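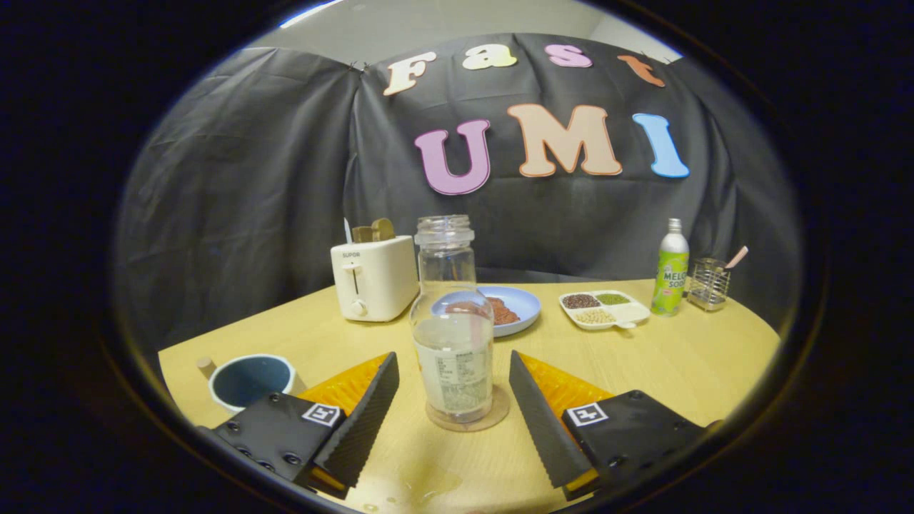 Open afternoon at the Davenlow workshops, 25 June 2022

The Davenlow building is a ten minute walk from the bus station, past the builders' merchant and over the footbridge. I went with Imogen Treloar, who had seen the notice in the library. Entry was free and you signed a sheet at the door. The car park was full when we got there, so it is worth taking the bus.

Several small tenants share the building and most had opened their rooms for the afternoon. A photocopied plan was handed out at the entrance. It had two of the rooms the wrong way round, and we walked into a bookbinding talk when we wanted the toilets.

We started upstairs at Kolier, who test and supply storage jars to small food makers. Gisela Brinkmann gave the talk, which lasted 15 minutes and was repeated through the afternoon. She passed round jars and lids and let people open and close them. Most of what she said was about the thread. A deep thread holds well but takes more turns, and older customers complain about it. A shallow one is quick to open but is easier to put on crooked. She had a box of returned lids to show the marks left by cross-threading, and once you had seen two or three you could pick them out quickly.

She also spoke about labels. A translucent label is liked by people who want the contents to show, but small dark print on it can be hard to read once the jar has something brown or red inside. Her advice to a woman who makes chutney was to fill a jar first, stick the label on and read it from the other side of the kitchen before ordering a full roll. The woman said she had already ordered 900. Gisela said to try them on the piccalilli.

The room had a pale wooden table and a black curtain along the back, with large foam letters on it, Fast on one line and UMI underneath, in pinks, yellows, orange and light blue. A tall clear jar stood on a round cork coaster. I asked about cork, having had trouble with ours at home going mouldy. Gisela said to stand them on edge to dry after washing and not to stack them the same day.

Next door, Valter Macedo of Valdebenito was repairing chairs. He works mainly on rush and cane seats and had one of each half finished. He does not take on dining sets any more, only single chairs, and the waiting list runs to December. He let Imogen try a few passes with the rush and then undid them, politely.

Downstairs was the part I had most wanted to see, the letterpress room. The press was not running. A part had been sent away and Irén Barta, who looks after it, could only explain the parts with a pointer. She did have drawers of type open, and there was a poster from the room's first year. The inventory number chalked on the side of the press was 2463 and she did not know what the other 2462 things had been.

Tea was in the corridor by the back stairs, run by Asnakech Degefa from Corlow, the coffee roaster on the ground floor. There was proper coffee as well, at a pound a cup, and a seed cake that had gone by the time we went back for a second slice. Corlow's roasting room was open to look at from the doorway only.

There is a lift, but it is small and a pushchair fills it. The upstairs rooms get warm, and the windows on the road side were shut on account of the traffic.

We stayed until the doors closed at five. I bought two jars with spare lids and Imogen put her name down for a cane seat. Anyone wanting to be told of the next open afternoon can leave an address at the front desk on weekday mornings.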